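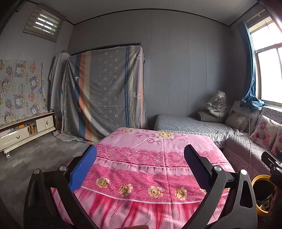
Pink floral tablecloth.

Products > Household > Evening and Mealtime > Barkeck Timed Phone Safe

The Barkeck Timed Phone Safe is a lockable box in which a household may place its mobile telephones for a set period. It is supplied by Nostard to families, boarding houses and residential colleges. The present model, reference 922, replaces the earlier 251, for which spare lids remain available.

The safe holds up to 3 telephones of ordinary size. The period is chosen by turning the dial on the lid, and the remaining time is shown on the display. Once the period has begun it cannot be shortened. An emergency release is fitted to the underside and will open the box at any time; each use is recorded on the display until the next period is set.

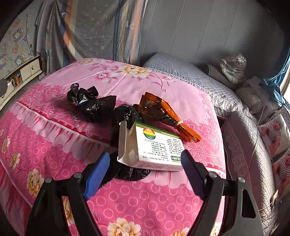
Telephones continue to ring inside the safe unless they have been silenced beforehand. Customers who expect urgent calls should leave the sound on and place the safe in a room where it can be heard. Charging leads may be passed through the slot at the rear. The slot should be kept clear of bedding and curtains while a telephone is charging.

The safe is not suitable for the storage of medicines, cash or documents, and is not offered as a security product. It should not be used to restrict the telephone of a person who relies on it for health monitoring or personal alarm calls.

Batteries are not included. The lid may be wiped with a dry cloth.

Accessories
Navaratnam divider set, for keeping telephones apart
Jundeo wall bracket, with screws
Replacement dial, grey or white

The price of the safe is £54, including delivery within the United Kingdom. Schools and colleges ordering for several houses should write to the Nostard sales office for a quotation. Orders placed in September may take longer to arrive.

Page last revised 23 May 2018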